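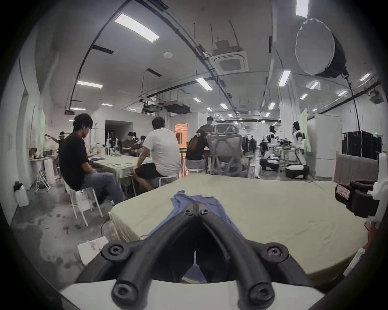 Blue garment in a heap on the big table, folding rack over by the wall.

Folding Questions, Answered by Beverley
Last updated 5/15/21

I started the Plandero folding page as a place to park my notes, and then the emails came, and the emails mostly asked the same things. So I've pulled the questions together. If yours is missing, write to me and I'll add it when I next sit down with the list (I'm slow, be patient with me).

Do I really need a table?

No, but you'll be happier with one! I folded on my lap for years and wondered why everything came out shaped like a trapezoid. What you want is a flat surface at hip height that's wider than your widest shirt with the sleeves out. A dining table does it. So does a desk if you can clear it, or an ironing board for kids' things, though big shirts slide right off.

Why do you put a tablecloth down first?

Grip. On a bare shiny table a T-shirt skates away every time you smooth it, and you end up holding it down with your elbow. A plain cotton cloth holds the fabric just enough. I like a pale one so I can find dark socks on it, and I let it hang well over the edge so it doesn't creep toward me while I work. Skip the ones with a plastic coating, they grab too hard and your sleeves bunch up. Lace is a nuisance too – buttons catch in it.

How do I start when the thing is just a wad?

Everybody asks this one, and I love it, because the wad is where people lose their patience. Don't pull at it from the middle. Look for a hem or a seam, something with a bit of stiffness to it, and lift that straight up. Let the rest drop and hang. Most of the time the garment sorts itself out under its own weight and you'll see right away which end is the neck. If it doesn't, lay it down, find a second corner and lift again with both hands. Two lifts is usually plenty for a T-shirt. A hoodie has its own ideas.

Then lay it face down and smooth from the center out to the sides, with the flat of your hand. Fingertips leave little ridges.

What's the actual fold you use for T-shirts?

Face down, sleeves out. Bring one side in so the edge lands past the middle of the neck, and fold the sleeve back along itself. Do the same on the other side. You've got a long strip now. Fold the hem up most of the way toward the collar, leaving a gap the width of your hand, then fold in half again. It should stand up on its own if you set it on its edge. If it flops over, the strip was too wide, so bring the sides in more next time.

I know there's a very fast pinch-and-flip version. Freya Catterall taught it to me in the kitchen at Usteck and I can do it when she's standing beside me and at no other time. Go ahead and learn it if you enjoy that sort of thing. It won't get you a neater shirt.

Do I have to smooth out every wrinkle first?

Oh, please don't. Smooth the big creases, the ones that would get folded into the shape, and leave the rest. Thin knits will relax in the drawer. Linen won't, but linen wouldn't have relaxed anyway, so hang it or iron it and make your peace.

Is it OK to fold on the bed?

I went back and forth on this for ages. My honest feeling is yes, with conditions. A bed is huge, it's already there, and it's the only surface in most apartments where you can spread out a whole load at one time. The trouble is that it's soft. Press down to smooth a sleeve and the mattress gives, so you get a fold with a belly in it. It's also low, and your back will tell you so before you get to the towels.

What helps is working near the edge, where the mattress is a little firmer under the seam, and pulling the sheet tight in that one spot. You don't have to make the whole bed. Keep finished piles up by the headboard so they have something to lean on, and keep the unfolded stuff down where you are.

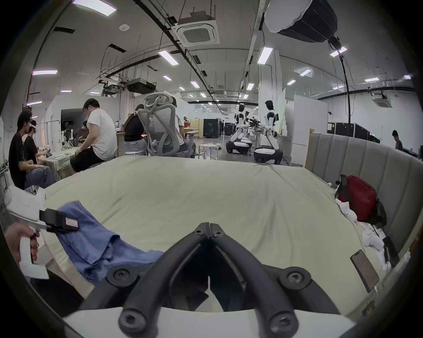

The other thing about beds is that they collect. You put your bag down, you put your phone down, you toss the socks in the corner to deal with last, and then it's bedtime and the whole lot moves to a chair. I've lost a phone under a pile of hand towels more often than I'd like to admit in writing. So my rule for bed folding is that you only bring as much laundry as you'll finish before you stop. If that's one small armful, good, bring one small armful. The rest can wait in the basket where it isn't hurting anyone.

Should I fold or roll socks?

Either! I roll short ones together and fold tall ones. The thing I'd steer you away from is turning the cuff of one sock over the whole pair to make a ball, at least with socks you're fond of. It stretches the cuff, and after a while one sock stays up and its partner slides down into your shoe. Lay the two on top of each other, heel over heel, and roll from the toe. Tuck the last bit in lightly if you want it to hold together in a drawer.

White socks I match in daylight. Under a lamp they all look alike, and then you're out somewhere in one ankle sock and one that's almost an ankle sock.

And small towels?

In half the long way, then in thirds. Put the folded edge facing out on the shelf and it looks very tidy even when the ones behind it are a mess. If you store them in a basket you can roll them, which I do at home, mostly for the pleasure of it. Washcloths I don't fold at all. They go in a stack, flat.

What order do you fold in?

Big to small. Sheets first while I have the energy, then shirts and pants, then towels, and the little white things at the end. I've heard from people who do it the other way so they can see the pile shrinking faster, and I get it, the first ten minutes feel wonderful. But then you're left with a fitted sheet, and you're tired.

Fine. How do you fold a fitted sheet?

You knew this was coming. Stand up. Put one hand inside each of two corners on the short side, with the sheet inside out. Bring your hands together and flip one corner over the other so they nest. Do that with the other pair of corners. Then nest the pairs into each other so all the corners are tucked into one pocket. Lay it on the table and you'll have something like a square with one wavy side. Fold the wavy side in and hide it. After that it's ordinary folding.

It'll look bad the first few times. Mine still look bad if I'm in a hurry, and they go on the shelf under a good one.

Is it better to do it with other people?

For me, yes, by a mile. The folding afternoons we did in February are the reason this page has as many questions as it does. You get a long table, people spread out along it, one person fiddling with a sleeve and another drifting over to the drying rack, and the talk goes wherever it goes. You also get to watch other people's hands, and I've learned more from that than from any book. Sit where you can see someone who folds differently from you.

One request if you set up your own: have stools as well as standing room. I stand for shirts and sit for socks, and plenty of people want to sit for the whole thing.

Which drying rack should I get?

I don't do product reviews here, I'm sorry, I know it's the question I dodge the most. What I look for is a rack that folds flat enough to go against a wall, with bars far enough apart that a shirt on one doesn't touch the shirt on the next. Light colored or coated bars are good if your things are pale. Open it all the way before you load it (I have learned this lesson in public).

Can I fold things that are slightly damp?

No. I'm easygoing about nearly all of this but not that. Hold the thickest part against your cheek – the collar, the waistband, the seam under the arm. If it feels cool, give it more time on the rack. One damp waistband will make a whole drawer smell like a gym bag, and then you're washing everything again.

Do you have a printed version of the instructions?

There's a two-page sheet, and it's the same T-shirt fold and the same fitted sheet fold as above, with my drawings. The drawings are not great. Freya redid the sleeve one so at least that one looks like a sleeve. Email me and I'll send it over. There's no Spanish version yet, though a reader has offered to help with one and I'm going to take her up on it.

My partner refolds everything I fold. Any advice?

Split it by drawer. You fold yours, they fold theirs, and whoever got to the shared towels first wins. We've done it this way at my house for years and the towels are a bit of a patchwork, but they're dry and they're on the shelf, and I can live with that.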